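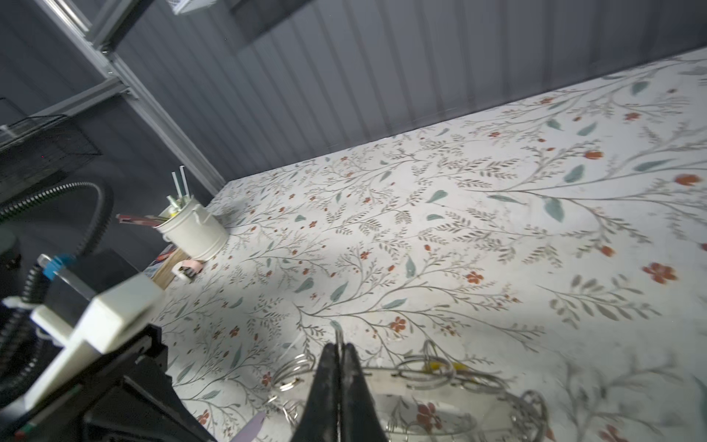
Unit 4: Cold-Formed Wire and Helical Springs

4.1 Scope

These notes cover round-wire springs coiled at room temperature. Hot-coiled springs and flat strip are treated in Unit 5. Read the section on shear stress in the course text before the problem session.

4.2 Terms

Wire diameter (d) is measured on straight stock before coiling. Mean coil diameter (D) is the outside diameter less one wire diameter. The spring index is C = D/d. Most shops prefer an index between 4 and 12. Below that range the wire may crack on the inside of the bend; above it the coils tangle in bulk storage and the diameter is hard to hold.

4.3 Spring rate

For a compression or extension spring with N active coils and shear modulus G:

k = G d^4 / (8 D^3 N)

The fourth power on d matters in practice. A wire 2 percent oversize gives a rate a little over 8 percent high if D and N are held. Check the wire before adjusting the machine.

4.4 Springback

Wire leaves the arbor at a larger diameter than the arbor itself. The amount depends on tensile strength, index and winding tension. Wind a trial coil, measure it, then correct the arbor size. Husar's tables (handout 93) give starting values for music wire and 302 stainless – treat them as a first guess only.

4.5 Stress relief

Coiling leaves residual stress in the wire. Heat music wire springs at low temperature after forming, then let them cool in air. Extension springs lose part of their initial tension in this step, so allow for it in the drawing.

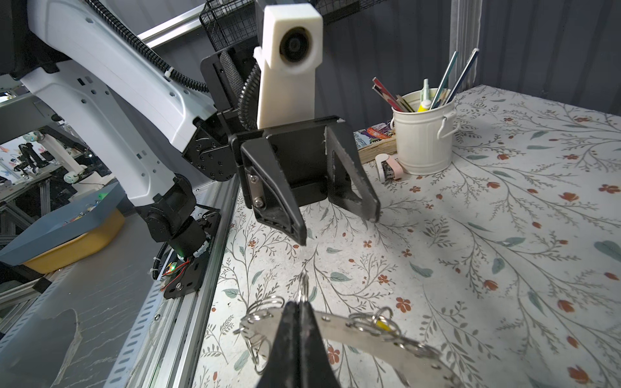

Fig. 4.2. Arm with two-finger gripper, open.

4.6 Problems

Work problems 1 to 3 from the Murklow sheet. State units on every line.

Comments

jinau_k: In 4.3, is N the total coils or only the active ones?

V. Husar: Active only. For closed and ground ends, subtract two from the total.

tmr442: Handout 93 is missing its second page.

Contact: Valentin Husar, Room 123 | © 2020 Sombatkul Technical Institute | Back to top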